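Saturday, evening, workshop notebook

Beds for the Adholm children's home, continued.

The first two frames are glued and they stand square. I changed the ladder side for the lower room, because the door there opens against the wall and the small ones would bump into it. Jianhua Ye wrote in the morning: the house mother asks for 5 beds more before December, as new children are coming from Wunard. I answered that we can do it if Grindell gives the slats at the old price. They did not answer yet.

Money: the church in Tang sent 3,000, and we are very thankful. It covers mattresses and the transport, but not the screws and varnish. I will write these separately so it does not get mixed again like last time.
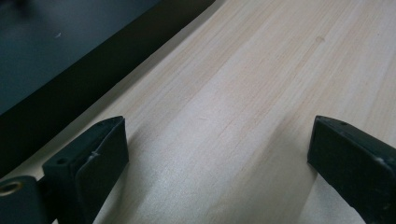

Osvaldo Magalhães thinks we should not varnish here at all. He wrote under my last entry that the older boys at the home want to do it themselves, they asked him twice, and it would save us two evenings. My worry is the smell in the sleeping rooms. If they do it outside under the roof and wait some days, I agree.

To do:
ask Jianhua for the height of the window in the upper room
30 slats to be sanded on both sides
rails, corners more round than on the first bed
blankets: ask again at the school, they promised in spring

Glue is nearly finished, one bottle left on the shelf.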